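Working rules for robots that service desktop computers

During November I was asked by Marcela Murín to put into writing the rules which our workshop at Laltau follows when a robot is used on the inside of a desktop computer. Several readers of this blog have since requested them, and I set out the main points below with her consent.

The first rule concerns power. The mains lead is removed and kept in the operator's sight before the arm is enabled. The case is then laid on its side with the open face upward, and the operator confirms that no loose cable lies in the path of the gripper.
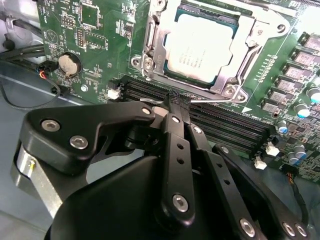 The second rule concerns force. Memory slots and processor sockets are easily damaged, and a bent contact is seldom worth repairing. Our written limit for any contact with the board is up to 6 newtons, and a higher value requires the signature of Ravindra Dixit. I am aware that other workshops allow more -- Kamil Beneš has argued for it at some length -- but I have seen no case that would persuade me to change the figure.

The third rule concerns the placing of parts. Small boards are to rest in a fixture beside the computer, never on the bare table and never on top of the power supply. Where the fixture is moved, even slightly, its position must be taught again and the change entered in the log. The log now runs to 496 entries, and I regret to say that 17 of them record a fixture moved without notice. 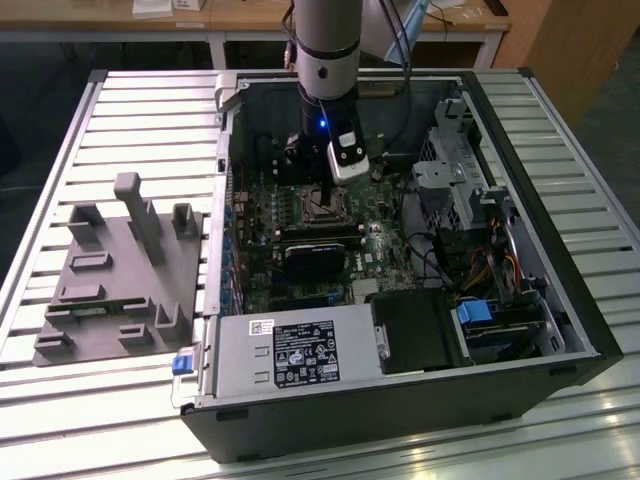
The arm over the processor socket, with the fixture plate to the left of the computer.

The fourth rule concerns people. Two persons are to be present for any new routine, one at the stop button and one at the screen. Neither may reach into the case while the arm is enabled. Tatiana Kadlec keeps the list of those who have been trained, and it is reviewed every 6 months.
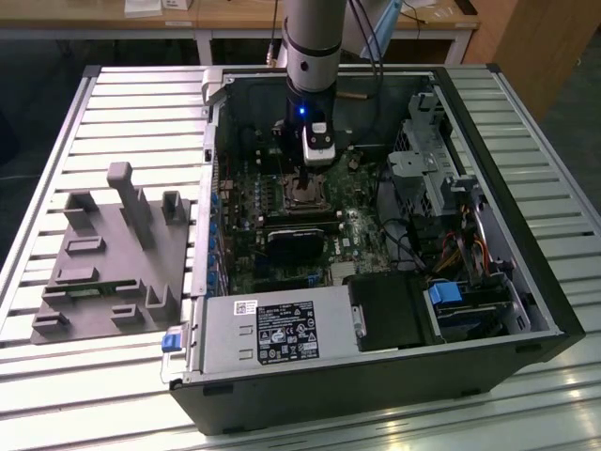
May a routine that has been approved on one model of computer be used on another?
Only after it has been run at reduced speed on the new model and signed off as a new routine. Socket positions and cable runs differ between models, and the earlier approval does not carry over.

Comments on the wording of the force rule would be especially welcome. A revised text will go to Ms Murín once the present round of remarks has closed.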